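# A Thursday at the Doketness open day

I had meant to write this up on the train home, but I fell asleep before we were out of the station, so you are getting it from my kitchen table with a second pot of tea.

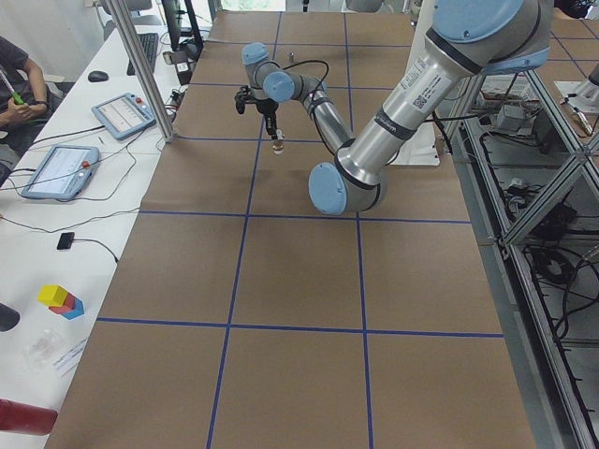

The invitation came through Bujar Petkov, whom some of you will remember from the evening classes. He moved over to Doketness in the spring and has been promising ever since to get a few of us in to see the robots. In August they finally opened the doors for an afternoon, and I was on the list for the 10 o'clock coffee beforehand as well (very good coffee, and rather too many pastries, which I did my best to help with).

We started in the front hall, where Stando and Pemico each had a stall. The Stando people were showing conveyor parts and were lovely, though I'm afraid most of it went over my head. Pemico had a little sorting machine for seeds that the children would not leave alone, and I had two goes myself once they had wandered off to lunch.

Then upstairs to the lab, and this was what I had really come for! They have an arm mounted over a big table covered in brown paper and marked off into squares with blue tape. I asked Bujar about the tape and he said it was simply how they talk to one another: "second square back, left of the line" and everybody knows where to look. I found that very cheering. I had expected it all to be done on screens, and there are screens, of course, on the controllers on the side desk, but there was a screwdriver in use over there too, and a little stack of coloured toy blocks, which made me feel quite at home.

The gripper has two black fingers and it is much gentler than I had imagined. It held a small tan-coloured piece over the far squares while Bujar talked us through the job, which is picking up small things and putting them down again in the right place. They want to get to 1000 of these before the autumn, and somebody has to watch every one. I asked whether that was dull. He said it was on Mondays.

A gentleman from Mollah asked a long question about cycle times and got a long answer. My own question was whether the red buttons on the controllers really do stop everything, and yes, they do, and everybody new is made to press one on their first morning.

We were out by four. If they do it again next year I would say go, wear flat shoes for the stairs, and eat something before the pastries run out.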